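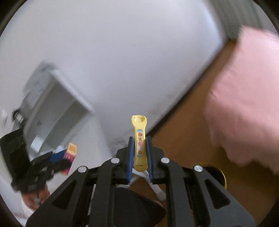

Small yellow toy piece, stickered side out.

1/ Mulleo has moved its password manager to "family pricing." I read the whole page, including the gray text. A few notes.

2/ The free plan used to hold 3,000 logins. Now it's 30. The page calls this "simplified."

3/ "Breach monitoring" is listed as new. As far as I can tell it checks your email against public lists, which you can do yourself for nothing.

4/ Their 70 percent "faster autofill" claim has no footnote. Faster than what? Their own version from July? Starik? Typing?

5/ Yasaman Arabzadeh asked support if exports are encrypted. She got a link to the pricing page.

6/ I tried the export on Friday. Plain CSV, every password readable, dropped straight into Downloads. No warning at all.

7/ Ruxandra Sandu says Enarora does the same thing but at least nags you to delete the file. Low bar, but okay.

8/ There are 19 toggles under Privacy. Usage sharing is on by default and sits near the bottom.

9/ I'm staying put until somebody outside the company has tested it. If you've seen an audit with a name on it, send it over.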